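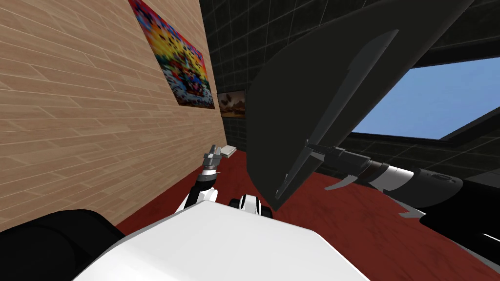 Zimine Editions have announced a paperback of Necati Tekin's tour photographs of the folk-rock group Kondum, bringing the book back into print at a price most fans should be able to manage.

The original hardback, Kondum: Between the Ferries, sold out within a month and has been changing hands second-hand for far more than it first cost. The new version keeps the running order and nearly all of the pictures, on a smaller page and a lighter paper. It will be in shops in July at £43.

Tekin was a college student with one camera and two lenses when he first met the band, who were then playing to small crowds in harbour pubs. He asked whether he could come along for a weekend and stayed for nine months. By the end of that time they had made their second album, Wekeo, lost a drummer and found another, and moved from pubs to theatres.

The book follows that stretch in order. The early chapters are all black and white, shot mostly in the van and in the kitchens of people who put the group up for the night. Colour comes in with the Wekeo sessions, where Tekin was allowed to stay in the studio as long as he kept off the creaking part of the floor. There are 62 photographs from those sessions, and 9 of them were not in the hardback.

Singer Farah Pelupessy has written a new foreword, which runs to four pages. In it she says she avoided the book for a long time after it came out.

"I thought I would look at it and only see how tired we were," she writes. "We were tired. But there is a picture of Hafiz asleep on a bag of laundry with his bass across his knees, and I would not swap that for any of the ones where we look good."

The picture of bassist Hafiz Goh is on the cover this time, replacing the stage shot used before. Goh said he was asked for his permission and gave it after two days.

The live photographs are the ones most people will know. Several were used on posters, and the picture of Pelupessy with her back to the audience at Ó Ceallaigh's, the old dance hall on the west coast, was the sleeve of the band's live single. Tekin prints the whole roll from that night across a double page - the first time it has been shown complete - and it is interesting to see how ordinary the pictures on either side are.

The text is by Þórarinn Laxdal, who drove the van for part of the tour and later wrote for the band's newsletter. His captions are short and useful, giving places and the songs being played where he could work them out. He has corrected a few mistakes from the first edition, including a show that was put in the wrong town and a guitar credited to the wrong owner.

Not everything has made the move to paperback. The fold-out of the band's handwritten set lists has gone, and so has the seven-inch single that came with the first 500 hardbacks. Zimine say the single will not be reissued.

Prints of 67 of the photographs will go on show at the publisher's own gallery to mark the release, with free entry. Tekin and Laxdal will be there on the opening evening from 6.30pm to sign copies, and guitarist Dimas Purba will play a short solo set afterwards.

Kondum: Between the Ferries, by Necati Tekin, is published in paperback by Zimine Editions in July.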